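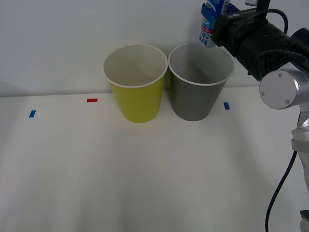 What does a record label do for an artist who can already upload songs from the kitchen table?
It puts up money before there is any, and it takes on the slow work around a release – pressing, pitching, publicity, chasing late artwork – in return for a share of what comes back.

That exchange is what we'll be working through this week, so settle in, and please bring last week's glossary along if you still have it. I know contracts aren't why most of you enrolled in a music program, but I promise they get friendlier once you've read a few out loud.

Week 4: Advances and recoupment

An advance is a payment against future royalties. It isn't a wage and it isn't a gift, and it generally isn't a loan in the bank's sense either, as most artists don't have to hand it back if the record sinks. The label simply keeps the artist's share of royalties until the advance is covered. We call that recouping, and an artist who hasn't got there yet is "unrecouped", a word you'll hear a great deal in this business (usually with a sigh).

Let's take our course label, Isetti, and its first signing, the folk-pop duo Bassey. Isetti pays Bassey an advance of $4,000 for a debut album, to be released in November. The contract says net receipts are split down the middle. Suppose the album brings in net receipts of $1,906 over its first accounting period. Bassey's half is $953, all of it goes against the advance, and the duo's statement shows $3,047 still to recoup. No cheque goes out, though the songwriters may well be getting performance royalties through their collecting society the whole time, and those normally sit outside the label deal altogether.

Now add a wrinkle. Isetti spends $400 on a video and the contract makes that fully recoupable from the artist's share. The balance climbs to $3,447. Have a look at your sample contract, clause by clause, and mark every place where a cost could land on the artist's side in this way – there are more of them than you'd think on a first read, and the packaging one catches somebody every year.

Distribution

Isetti doesn't ship anything itself. It uses a distributor, Cisasa, whose fee comes off the top before the split, so always check whether a figure is gross or net before you start doing sums with it. We'll come back to Prudico, the publisher in our case study, once we get to writers' shares and sync licences.

Before the tutorial

Read the sample contract right through, redo the Bassey statement with the artist on 60 per cent, and jot down one clause you'd want changed and how you'd word it. Rough notes are fine, pencil is fine, and half-formed questions are very welcome.

Filed under: Course Notes, Music Business, Recording & Releases

Search these notes
Enter keywords Go

Related handouts
Who Owns the Master?
Reading a Royalty Statement
Planning a Single Before an Album
Publishing Basics for Bands
Touring Budgets and the Merch Table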